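I nearly didn't go. The Truleck open day had been on the kitchen calendar since January, and when the morning came round it was chucking it down and I had a perfectly good excuse in the form of a pile of ironing. But my neighbour Magdolna Tóth had already put her name down for the two of us, and she's not a woman you text with a feeble story about shirts. So off we went to Gerkthorpe on the slow bus, with a flask and a bag of cheese scones between us.

If you don't know it, Truleck is the long brick building past the garden centre, the one with the blue doors. I've gone by it for years and always thought they did something with lorries. They build and set up robot arms, mostly for small firms that want one or two and haven't a clue where to start. Magdolna knew this already, of course. She used to do the accounts for a place that bought one.

We got a sticky badge each and were put in the second group, which went round with Charoen Intarasuk. He was brilliant! Very dry, very patient, and he talked to the children in the group exactly as he talked to the rest of us, so they asked far better questions than we did. One little lad wanted to know if the arm got bored. Charoen said no, but he did, and that was more or less why he'd learned to program it.

The first stop was a big yellow thing in a cage stacking boxes, which was loud and impressive and I've already forgotten most of what we were told about it. The one I liked was in the next room. They call it Ornero (every arm in the building has a name, there's a list by the kettle) and it's a much smaller machine, with a camera mounted down by the gripper so it gets a view of whatever it's reaching for. The camera's view goes up on a screen on the wall, and you stand there with your cup of tea seeing what the arm sees. I found it oddly gripping — sorry — and could have stayed for the whole afternoon.

What surprised me was how close everything is. From where I stood the arm looked to be well clear of the white surface it was working over, and then I'd look up at the screen and there'd be a speck of something as bold as a currant. The shadows are on there too. Charoen said shadows are a proper nuisance, as the arm carries its own about wherever it goes, and part of his job is teaching the software to take no notice.

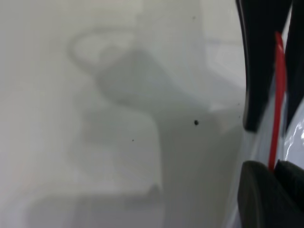
*Ornero's-eye view: gripper on the right, its own shadow across the middle, and one very noticeable speck.*

I asked whether it would know that speck was a bit of dirt or think it was something to pick up. He said it depends entirely on what you've shown it beforehand, and then told us about the practice runs. For the job they were getting ready, they wanted 100 goes recorded, with a person steering, and they'd got to 73. He'd done 36 of those himself, in one week, with a cushion brought from home for the stool. I had pictured somebody typing clever things very fast. A lot of it is sitting down and doing the same small movement again and again until you want your lunch.

Then we were allowed a turn! You hold a sort of handle and the arm follows you, a fraction behind, like a dog that's not quite sure of you. I was hopeless. I watched the arm when I should have watched the screen, and went sailing past where I meant to stop. Magdolna went after me and was so good at it that a man from the group behind clapped. She has been unbearable ever since.

There was a talk at the end by someone from Nedelcu, the firm that's taking Ornero off their hands in the autumn, but it was mostly slides about floor space and I'm afraid I spent it eating a scone as quietly as I could. I did catch that they're keeping the name, which pleased me.

A few practical bits if you fancy the next one. It's free, but you do have to book. Wear flat shoes, they won't let you on the floor in anything open-toed. The parking is dreadful and the bus stop is right outside. Tea was 50p in an honesty tin, and the loos are up a flight of stairs, though they'll take you round to the lift if you ask at the desk.

We missed the 3 o'clock bus by the width of the road and had to stand in the rain for the next one, finishing the flask. The ironing is still there.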